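Packing the Gear Before a Safari or Any Long Trip

Quick page this time, I leave in 2 days and haven't packed. Kitchen table method, same as always. Clear the table first. Everything out, everything looked at, then into bags.
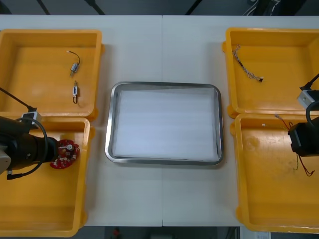

Small electrics go first as they're what gets left behind. Chargers, headlamp, spare batteries, the plug adaptor. Don't tip the lot into one bag. Sort into open bins, yellow plastic ones like these are easy to see into, and keep a steel tray in the middle for whatever hasn't been decided yet. Leads get coiled and tied. Bread tags work fine as labels, write on them in biro. Mitali Jayawardena uses coloured wool, also fine.

Dust. Gets into everything on dirt roads. Zip bags, the thick freezer kind, one per item. Take 14, you'll use them. Old pillowcase over the camera bag in the vehicle. Soft paintbrush for cleaning, never your shirt.
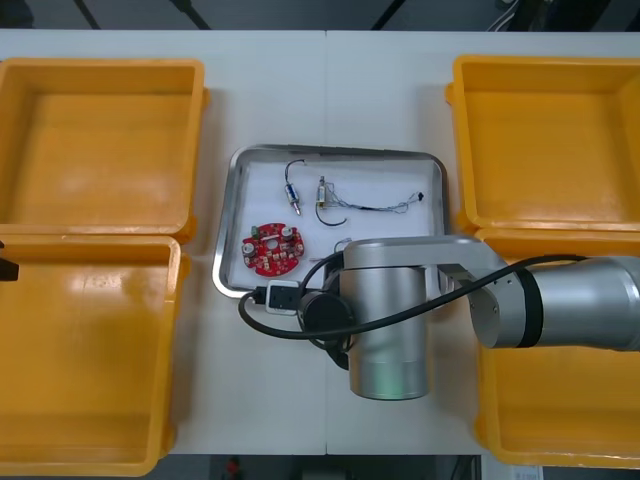 Four open bins and a metal tray on a white table.

Clothes: khaki, grey, dull green. Roll, dont fold. Small planes want soft bags and some are strict, so weigh yours on the bathroom scales (hold it, then subtract yourself). Mine came in at 17 kilos in December and I had to pull out the good boots. Check the limit with your own airline.

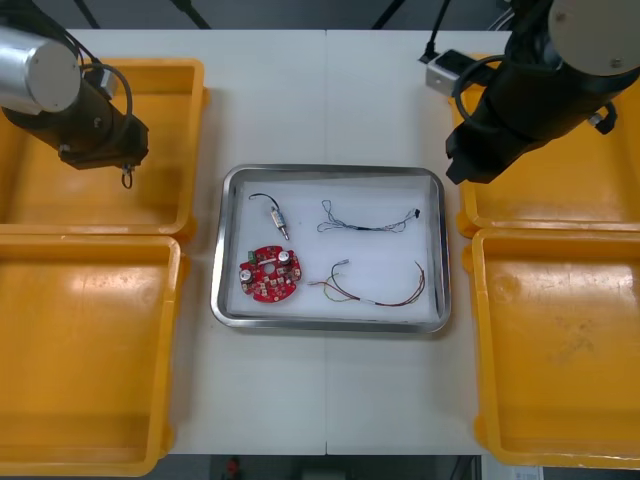 Washing on the road

Flat sink plug, a bit of laundry soap in a tin, 2 metres of cord. Wring shirts inside a towel, stand on it. Socks dry overnight if you hang them by the toe. Stain from red dirt: let it dry, brush it off, then wash. Wet it first and you've set it in for good, ask me about the cream trousers.

Food tin for the drive. Nuts, crackers, dried mango. No chocolate. Lid taped, monkeys are quick.
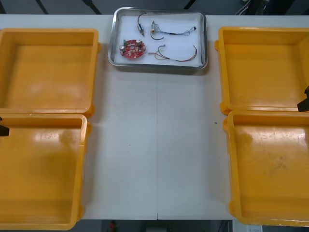
Bins down both sides, tray up the top, clear strip between.

Last job, write the list of what went where and stick it inside the lid of the bag. Makes repacking at 5 am alot easier. More on water bottles when I'm back.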